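Cunville Water District
Minutes of the Operations Meeting, July 2025

The meeting was called to order with a quorum present. The May minutes were approved with one correction: the valve count on the Xaba line should read 46.

1. Meter replacement
Staff reported 1,076 meters changed to date. Remaining units on the Xaba line are in shared pits and require access notices. Notices to be mailed before work is scheduled.

2. Pressure complaints
Logger data from the upper zone was reviewed. Low readings match the hours when the Cirkov pump is offline. Staff to move the maintenance window to overnight and report back. 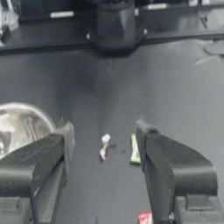
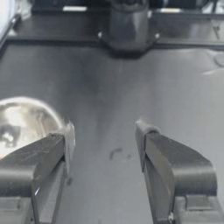
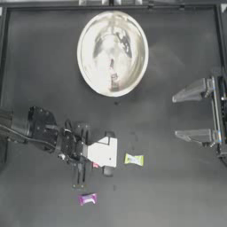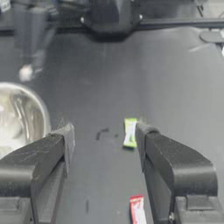 Dark gray work surface, four views. Metal bowl in the third.

3. Main flushing
Hydrants will be flushed in sequence from the north end. Discolored water calls to be logged by street.

4. Purchasing
The Zenamura quote for 10 repair clamps was accepted. The quote for 100 feet of pipe was tabled pending a revised delivery date. Motion carried, one abstention.

5. Other business
Gate code at the yard to be changed. Fence repair carried over.

Meeting adjourned.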